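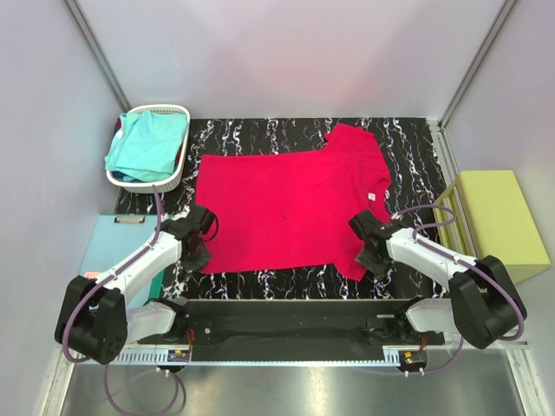

I changed the way I fold T-shirts in August and have kept notes since then. The old method was the one I grew up with: hold the shirt by the shoulders, tuck it under the chin, fold the sleeves in behind and halve it. It is quick and it gives a different width every time. In a stack of 14 shirts the differences add up, and the stack leans.

The shelf in question is a Lunthorpe unit, 610 mm wide inside. I wanted two columns of shirts with a gap between them big enough for a hand. That fixes the width of the folded shirt, and once the width is fixed the rest of the method follows from it.

Surface first. A bed is too soft. The mattress gives under the palm and the wrinkle moves ahead of the hand instead of leaving. A hard, smooth table is better, and I now do all of it there, with the basket at the far left corner. Dark marbled tops have a small drawback with navy and black shirts: the hem is hard to find in the evening under a single lamp. With red or turquoise there is no such problem, so I do the dark things by daylight.

Orientation. Most instructions have the collar pointing away from you. I lay the shirt sideways, hem to the left and collar to the right. The long sides then run parallel to the table edge, and that edge works as a straight reference. If the side seam is parallel to the table, the shirt is square. Amra Begović, who taught me this, folds with the collar to the left. She is left-handed and it makes no difference to the result.

Flattening. I start at the middle and push outward, first toward the hem and then toward the collar. The body goes flat almost by itself. The shoulders don't. There is a seam there, two layers meet at an angle, and some rippling stays whatever you do. I used to spend time on it. Ripples that size disappear inside the fold, so I leave them alone. A bunched sleeve is another matter. It makes a lump along one side, and the lump prints through to the shirts stacked on top. Pull the sleeve out by the cuff, not by the middle.

The collar label is useful. If the shirt is face up, the label shows inside the back of the neck and marks the center line. On shirts with a printed label I pinch the collar at both shoulder seams and find the midpoint that way.

Folding boards. I keep one next to the basket. For plain cotton T-shirts it does what it should, and the widths come out equal. For anything with a heavy seam or a hood it is slower than folding by hand. Doina Kadrić uses a piece of stiff cardboard cut to size and gets the same widths as I do.

Sequence for one shirt, as I do it now:

Lay out sideways, hem left.
Square the long side to the table edge.
Smooth from the middle.
Straighten both sleeves.
Far side to the center line, sleeve doubled back on itself.
Near side the same.
Hem up to just short of the collar, then halve.

Basket order matters more than I expected. I used to tip everything out on the table, which left no room to work. Now the basket stays full and I take from the top, one garment at a time. Shirts get folded as they come up. Socks go to one side until the end.

Open question: long sleeves. Doubling them back twice makes the edge too thick, and crossing them over the back makes the middle too thick. At present I have 4 long-sleeved shirts and they are on hangers.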